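Lekby Household Help > Laundry and Linen > Folding

Cream fleecy thing will not fold square. What am I doing wrong?

Asked by tornier_lane – 281 views – 3 answers

I can fold a towel. I can fold a fitted sheet, if nobody is watching and you accept a loose definition of "fold". What I cannot do is get anything soft, cream and a bit fleecy to end up as a rectangle with four corners. It creeps. I line up one edge, pinch the other, and by the time I've brought the two together the middle has bunched and I'm holding something like a large dumpling.

I fold on a table with a mat on it, as my mother told me to.
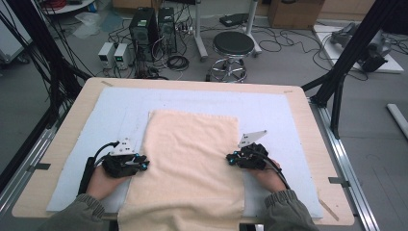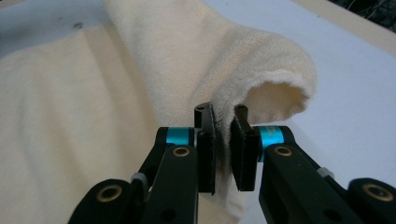
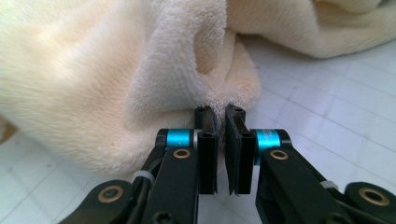 What I've tried

Ironing it first (flat for as long as it took to pick up). Folding on the bed, which is worse, as the bed joins in. Folding it in the air with arms out like a scarecrow, which works for people with longer arms than mine.

The shelf it has to go on is 63 cm wide and already holds a Chmielewska blanket that my sister folded in June and that I am not allowed to touch. I would like mine to sit next to it without looking like the poor relation.

So: is it the fabric, the table, or me?

Answer 1 (accepted) – posted by asham_airer

Mostly the table, a bit you.

First, don't let it hang over the front. In your first picture the near end drops off the table edge, and any weight down there drags on the rest all the time you're lining things up. Push the whole lot back until every bit of it is lying on the mat. If it's too big for that, fold the overhang up before you do anything else and call that fold number one.

Second, take more cloth. Pinching a thin little fold is fine for picking fluff off, but soft knits stretch at the pinch and you end up moving the stretch instead of the cloth. Get a proper handful at each corner, lift, lay it down, let go. Then smooth from the fold outwards with the flat of your hand. If you smooth towards the fold you are just herding the wrinkles into a pen.

Then the order:

1. Lay it flat, with the short side towards you.
2. Long edge to long edge. Stop and smooth.
3. Near end up to the far end. Stop and smooth again, even though you're bored.
4. In thirds if it's going on a shelf, in half if it's going in a drawer.

If it has sleeves, deal with them before step 2. Lay each one straight across the back and press it flat along its whole length. A sleeve left to curl over on itself, as in your second picture, makes a fat roll in the middle of the pile and everything above it slides off. I have lost entire stacks this way.

As for the shelf, fold to a width and not by eye. I cut a bit of stiff card to the size I want, fold round it and pull it out at the end. It feels like cheating and I've been doing it for years.

Comment from tornier_lane: Pushed it back from the edge and used the card from a shirt packet. Three corners out of four. The fourth is, I think, a personal matter.

Comment from asham_airer: Put the fourth one at the back.

Answer 2 – posted by pegbag13

Roll it. I gave up on folding fleece after one winter and have not missed it. Fold once lengthways, roll from one end, stand the rolls up in a basket. They do not topple, you can pull one out without wrecking the others, and guests assume you read magazines.

Drawback – it takes up more room front to back, so measure your shelf first. And a roll next to your sister's blanket will look like a protest.

Answer 3 – posted by Saturday_Ironer

have you tried starch

Comment from pegbag13: On fleece?

Comment from Saturday_Ironer: i have not tried it on fleece no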